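From the Ernham Neighbors newsletter, December

Winter pantry: what we need, and when we're open

The Ernham winter pantry opens for the season this month in the back hall on Portela Street. Hours are 5 p.m. to 7:30 p.m., and the side door will be unlocked at 4:45 so that people don't have to wait outside. Please use the side door. The front steps are still being repaired, and the handrail on the left has been taken off.

Last winter the pantry gave out over 2000 bags of groceries. Demand went up after the Daltik plant cut its evening shift, and we expect it to stay up. Maja Szulc, who keeps the sign-up sheet, had 142 households on it at the end of last season. If you were on the sheet then, you are still on it. If you have moved or your household has changed size, tell Maja when you come in and she will fix the entry.

You do not need to bring proof of income. You do need to bring your own bags if you can, as we ran out twice last year. Sturdy ones with handles are best, especially if you are walking home or taking the bus.

Drop-off for donations is at the same hall, mornings from 9 to 11. Food can also be left at the Jirura bakery on the corner during their opening hours. Efthymia Fragkou picks up from there in her van and brings everything over.

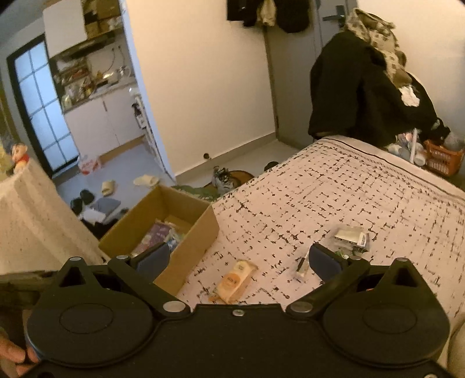
What we are short of at the moment: canned fish, canned beans, cooking oil in small bottles, peanut butter, oatmeal, shelf-stable milk, and anything a child can eat at school without heating it up. We have plenty of pasta. We also have more canned pumpkin than we can use before spring, so please hold off on that.

A few requests about what goes into the donation. Check the date before you pack it. We can't give out food that is past its date, even by a week, and last year sorting out the old cans took up two whole mornings. Leave labels on. Don't send home-canned goods, opened packages, or anything that has been divided up into kitchen containers. We know the jam is good, but we have to turn it down.

Glass is fine if it is wrapped in newspaper and at the bottom. Please don't put soap, detergent or dryer sheets in with food. Crackers pick up the smell very quickly, and we had to throw out most of one donation last January for that reason. Toiletries and cleaning supplies are welcome in a separate bag marked "household."

Small snacks have turned out to be the item people ask for most. Parents want them for lunches, and several of our older members like to have something that opens easily and doesn't leave half a package going stale. Single packs of crackers, cookies, dried fruit or nuts are all useful. If you are giving nuts, keep them in the original wrapper so that the allergy information stays with them. 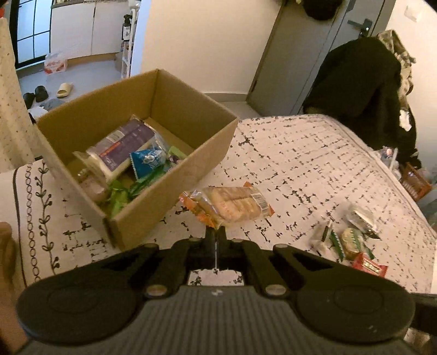 Snack packs are welcome at the pantry all winter.

Home delivery is back for people who can't get to the hall. Savvas Sotiropoulos is running the route again and has room for 19 homes. Places go first to people who are housebound or just out of the hospital. To ask for a delivery, leave a note for Savvas at the hall with your name, address, phone number and any foods you can't eat. He will call before the first visit. Someone has to be home to take the bags in, as we don't leave food on porches.

Savvas could also use another driver, mainly for the addresses on the far side of the creek. The run takes less than two hours. You need your own car, a license, and the ability to carry a full bag up a flight of stairs.

Despina Kourkoulas has put together a sheet of simple suppers that use what is usually in the bags. It has a bean soup, a rice and tuna bake, and an oatmeal bread that needs no yeast. Copies will be on the table by the door. If you would like it in large print, ask Despina and she will have one ready for your next visit.

The pantry will be closed the last week of December and will reopen at the usual hours in January. Bags given out at the final session before the break will be larger to cover the gap.

Questions about the pantry can go to Stamatia Drakos at the hall, mornings only.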